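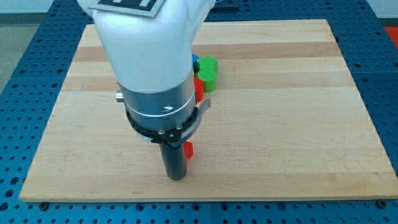 What can members build with the shared robot arm at the Sirnia workshop?

Anything that involves moving, pushing or placing small objects on the bench, provided the job has been tried at low speed first and a second member is present.

Sirnia opens its robot bench to all members

The Sirnia shared workshop in Plikamberg will open its robot bench to every member from October, after a build that took place mostly in the evenings. Until now the arm has been used only by the small group who set it up.

The bench is the result of a project called Zapata, started by members who wanted an arm they could program themselves and repair with ordinary tools. It uses a second-hand arm mounted over a blue perforated work table, with a large wooden board laid on top as the working surface. Parts and fittings cost the workshop £900. The arm was bought separately out of money left over from last year's open evenings.

Verna Strickland, who led the build, said the group had kept the first task simple on purpose.

"We wanted something a new member could understand by looking at it," she said. "There are some plastic blocks on a board and a rod on the end of the arm. The job is to push a block from where it is to where you want it. That sounds easy and it took us most of the spring."

The blocks are in plain colours and include a green 3D-printed star. Members are welcome to bring in shapes of their own, and the files for the existing set are kept on the workshop computer in the Zapata folder.

Pushing was chosen over gripping because the tool is cheap to replace. The plain rod is held in a black bracket at the wrist and was the fourth design tried. Earlier ones were too short, or caught on the surface when the arm came down at an angle. The group has written up all 4 versions, with the measurements, and will hand out copies at the bench.

The wooden board caused more discussion than any other part of the build. Some members wanted to work straight on the metal, but small blocks tended to catch on the holes. A sheet of plastic was tried and slid about. The board has stayed put so far, and scratches can be sanded out.

"I would still like a second board so that one can be off being sanded," Strickland said. "We have asked at Hulto and they may have one for us."

Hulto, the joinery shop two doors down, has also lent clamps to the workshop during the build and will be open to visitors on the launch evening.

The control program was written by members and is kept deliberately short. It can be run in two ways. In the first, the user moves the tool by hand controller and the program records the path. In the second, the program plays a recorded path back. By the end of the summer the group had saved 241 recorded pushes, and these are available to anyone who wants to try writing a program that learns from them. A smaller set, with the failed attempts left in, is stored separately.

Members who want to use the bench must first attend an induction, which lasts 70 minutes. It covers starting and stopping the arm, setting the speed limit, changing the rod and what to do if the arm stops with an error. Nobody may reach over the board while the arm is powered. Long hair should be tied back, and scarves and lanyards must come off before the session starts.

Bench time is booked on the same sheet as the lathe and the laser cutter. A booking lasts two hours and can be extended if the next slot is free. There is no extra charge on top of normal membership, but members who break a rod are asked to make a new one. Stock for this is kept in the metal rack by the back door.

Work on the bench will carry on through the winter. The next job is a better way of putting the blocks back to their starting places, which at present is done by hand between runs. Strickland is looking for people with some experience of small motors, and for anyone willing to tidy up the written instructions.

The launch evening starts at 6.30pm, with short turns at the controls for visitors aged 14 and over. Under-18s need to come with an adult. Entry is free and there is step-free access from the yard.

Requests for press visits should be left at the Sirnia front desk, marked for Verna Strickland.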